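Pinça na mão: uma tarde inteira tentando pegar um pote de vidro

Duas garras portáteis, um cesto de arame e muita teimosia

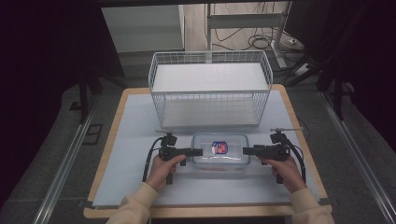
Vidro é covardia, escreveu um leitor quando contei no boletim de agosto que ia fazer este teste. Segundo ele, quem quer comparar garras de verdade começa com uma esponja, depois passa para uma caixa de papelão, e só chega no vidro quando já sabe o que está medindo. Li, concordei com quase tudo e fui direto para o vidro mesmo assim.

Explico a teimosia. Há meses recebo material de fabricantes mostrando garras que apertam ovo, morango, taça de cristal, e sempre fico com a mesma pulga atrás da orelha: e na mão de uma pessoa comum, que nunca treinou com aquilo? Porque essas garras de segurar na mão são feitas para isso, a gente executa a tarefa, o equipamento registra o movimento e depois alguém tenta ensinar um braço robótico a repetir. Se eu passo vergonha com elas, o robô vai aprender a passar vergonha também.

Testei dois modelos. O primeiro é o da Gustanbridge, mais leve, com gatilho macio e um curso curto. O segundo, da Zarkbridge, pesa 185 gramas a mais (parece pouco, até o braço começar a reclamar) e tem a abertura bem mais generosa. Usei sempre aos pares, uma em cada mão, com a tarefa mais doméstica que consegui imaginar: pegar um pote de vidro retangular no centro da mesa e levar até a prateleira de um cesto de arame branco, de dois níveis, que fica logo atrás. Qualquer criança faz isso com os dedos em dois segundos. Eu, com as pinças, levei 20 na primeira tentativa!

O problema começa antes de encostar. As pontas precisam chegar aos dois lados do pote mais ou menos juntas, na mesma altura, e a gente descobre que não faz ideia de onde termina o próprio braço quando ele ganha um palmo de garra preta. Com a Gustanbridge eu chegava torta, sempre com a direita adiantada, e o pote girava em vez de subir. Com a Zarkbridge a aproximação foi mais tranquila, mas o gatilho dela tem um degrau no meio do caminho, um ponto em que a força pula de quase nada para bastante. Em papelão ninguém percebe. Em vidro liso, de cantos arredondados, percebe-se muito.

Fiz 100 repetições com cada par, divididas em blocos, com café no meio. A Gustanbridge deixou o pote escorregar 20 vezes; a Zarkbridge, 7. Nada quebrou, porque eu levantava baixinho, feito quem carrega bolo de casamento. Só que o número sozinho engana um pouco: quase todas as falhas da Gustanbridge se concentraram no começo, enquanto as da Zarkbridge apareceram no fim, já com o punho cansado. Se eu tivesse parado na metade, a diferença pareceria enorme.

E tem os cabos. Ah, os cabos! Cada garra traz o seu, preto, que desce fazendo uma volta pelo lado de fora da mão. Nos movimentos para a frente ele nem aparece na conversa, mas na hora de entrar com o pote no cesto ele puxa de leve, e esse puxãozinho vai parar na gravação. Passei a usar manga comprida para o cabo deslizar melhor e recomendo. A Prisura, que faz o software de captura que usei, tem um filtro que promete limpar esse tipo de tremor. Limpou bem os trancos maiores e comeu junto alguns ajustes finos que eu tinha feito de propósito, então desliguei.

Quem me emprestou a bancada foi a Assefa, uma oficina pequena que monta células de automação para cozinhas industriais, e lá a preferência é clara pela Gustanbridge. O argumento deles é o peso: num turno inteiro de demonstrações, cada grama conta, e escorregão se resolve com uma ponta de borracha mais aderente. Pode ser. Pedi um jogo de pontas desses e ainda não chegou.

Por enquanto, para vidro, fico com a Zarkbridge, com o degrau do gatilho e tudo. Para sessões longas com caixas e embalagens, eu pegaria a outra sem pensar muito. E ao leitor da esponja, um recado: comprei a esponja. Entra no próximo teste, junto com as pontas novas.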